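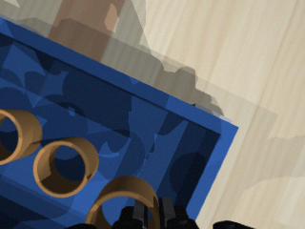
We use cookies to remember your login and to count visits. By continuing to read you accept our cookie policy. OK / Settings

Sorting the garage before winter - one system or many small ones?

oona_r
Hello all. I am trying to get our garage in order before the snow comes, and I would like some opinions. The garage is also workshop, bicycle store and the place where everything goes that has no other home. My husband wants one big shelf system from Halonen, same boxes everywhere, labels on the front. The price with delivery is $1,213. I would prefer to buy smaller things when we see what is needed. Who has done it one way or the other, and do you regret it?
Oona Ruotsalainen

Pirkinier
I did the full system four years ago and do not regret it. The boxes fit each other, the lids fit all the boxes, and when one cracked I could buy the same colour again. Measure the depth first. Ours was 50 cm and the winter tires stick out, so they are now on the wall.

esko_h
I must disagree with Pirkinier, in a friendly way. We bought all at once and after one year half of the boxes held air. You do not know what you own before you have taken everything out to the driveway. Do this first, on a dry morning, and start early, before 8. Then decide.

oona_r
Esko, the driveway is a good thought, but our neighbours already think we are moving out every spring.

Prosta
For small parts I use open bins with no lid at all. With a lid I never put the thing back, I put it on top of the lid. Then there is a pile on the lid and I need a new bin for the pile.

Pirkinier
Open bins collect sawdust if you have a saw in the same room. I had to wash every screw.

Prosta
So hang the saw dust bag properly :)

usberg_dad
What is the floor? We had the shelf feet on bare concrete and they rusted through in two winters. Small plastic feet from the hardware store cost me $5.33 and solved it.

oona_r
Concrete, and it is damp near the door. Thank you, I had not thought about the feet.

esko_h
Also leave the lowest shelf a little higher than you think. Melting snow from the car travels farther than one believes - ours reached the paint cans at the back wall.

oona_r
We have now made a compromise. Halonen shelves along the long wall only, no boxes yet. In November we empty the rest and look what we really have. My husband has already bought the label machine, so something will be labelled in any case.

Pirkinier
Please write the labels on the short side too. You will turn the boxes sooner or later.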